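Skin Care Fundamentals, Unit 5
The skin barrier and dry skin of the hands
Handout for Friday, January 26, 2024
Kelludside Evening School, Enddale site

Read before class. Sections 1 to 4 are covered on the written test in February. Section 5 is background.

1. Structure

The outermost layer of the skin is the stratum corneum. It is made of flat, dead cells filled with keratin. The spaces between the cells are filled with fats, mainly ceramides, cholesterol and free fatty acids. The usual comparison is a brick wall, with the cells as bricks and the fats as mortar. The comparison is poor in one respect: the wall is shed from the top and rebuilt from underneath all the time.

The palm has a thick stratum corneum and no oil glands. The back of the hand has a thin one with few oil glands. Both areas depend on the fats between the cells to hold water, and this explains why hands dry out sooner than the forehead or the nose.

2. Water loss

Water moves from the deeper layers to the surface and evaporates. This is called transepidermal water loss (TEWL). It takes place in all skin and is not the same as sweating. TEWL rises when the fats are removed or when the cell layer is cracked. Low humidity also dries the surface. Heated rooms in winter are the common case.

When the water content of the outer layer drops too far, the enzymes that release old cells work poorly. Cells then come away in clumps, seen as scale. The surface loses stretch and splits at the knuckles and fingertips.

3. Common causes

Frequent washing. Soap binds to skin fats as well as to dirt. Bar soap is alkaline, while the skin surface is mildly acid, with a pH near 5. The surface recovers its acidity slowly, so repeated washing does not leave it time.

Hot water. Heat softens the fats and they rinse off more easily. Use lukewarm water.

Solvents and household cleaners. Wear gloves. Cotton liners are advised if gloves are worn for long periods, as trapped sweat is also an irritant.

Alcohol hand rub. It stings on broken skin but usually removes less fat than soap and water. Products with glycerin are preferred.

Age. Fat production in the skin falls with age.

4. Moisturizers

Ingredients fall into three groups. Most products contain something from each.

Humectants draw and hold water: glycerin, urea, lactic acid, hyaluronic acid. Urea at low strength binds water. At higher strengths it also loosens scale and may sting on cracks.

Occlusives slow evaporation: petrolatum, mineral oil, dimethicone, beeswax. Petrolatum is the most effective of these and the least liked, on account of the greasy feel.

Emollients fill gaps between cells and smooth the surface: plant oils, squalane, fatty alcohols. The term is also used loosely for moisturizers in general.

Ointments contain the least water and creams more. Lotions contain the most and are the weakest choice for cracked hands. Apply within 2 minutes of washing, while the skin is slightly damp. Cover the fingertips and the sides of the nails.

5. Notes from the previous session

The class compared a plain ointment with Rarnuvent hand cream, one on each hand. Feel and absorption were recorded on the Nedelcu sheet (page 16 of the workbook). Please bring the completed sheet. It is not graded.
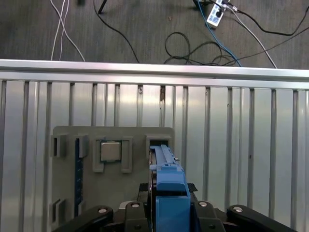
Petrică Vlad objected that the comparison favored the cream, as everyone scored it straight after application, when an ointment feels its worst, and asked that the scores be taken again at the end of the evening. The objection is accepted. The second score goes in the right-hand column. A further point, that people use different hands for different work, is also fair, and the writing hand should be noted at the top of the sheet.

6. When to refer

Dry skin that does not improve with regular moisturizer may be something else. Refer to a doctor or pharmacist if there is:
- spreading redness, swelling, warmth or pus
- small, itchy blisters on the palms or the sides of the fingers
- thick, well-marked plaques
- scale on one palm only (possible fungal infection)
- cracks that bleed or prevent normal work

Do not suggest steroid creams to clients.

Reading for next time: workbook, chapter 17, first half. Bring the ingredient list from any hand product used at home.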